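I have been learning to tile for all of 4 weeks and I already can't walk into a restaurant restroom without looking at the grout. My husband timed me on Thursday. I will not say what the number was.

It started with a night class at the community workshop in Flenden, taught by Phyllis Lockwood, who has been setting tile for 40 years and still gets visibly excited about a straight line. The first evening we didn't touch a single tile! We drew layouts on graph paper, found the center of a pretend wall, and argued about where the cut pieces should go. I loved it. I went home and drew our whole downstairs (badly, and then again less badly).

What got me hooked was the dry layout. You put everything out with spacers before you mix any mortar, and suddenly you can see the skinny little sliver you were going to end up with next to the door. So you shift the whole thing over by half a tile and the sliver is gone. It feels like cheating.
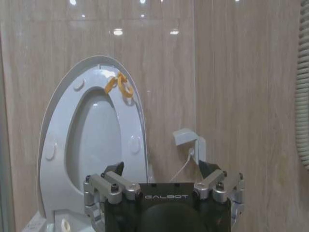 Cutting is the part I was scared of, and now it's my favorite. Phyllis had us score and snap about 60 scrap pieces before she let anyone near the wet saw, and somewhere in the middle of the pile my hands just got it. One firm pass, no going back over the line, then press. The snap is so satisfying.

I'm still bad at corners. I'm also slow with grout, and I leave too much haze, and Phyllis says I hold the float like a spatula. Fair!

The plan for March is our laundry nook, 114 tiles by my count, in a plain running bond with a one-third offset. I've got the level, the bucket and the good knee pads. I still have to pick a grout color, and I've changed my mind twice since breakfast.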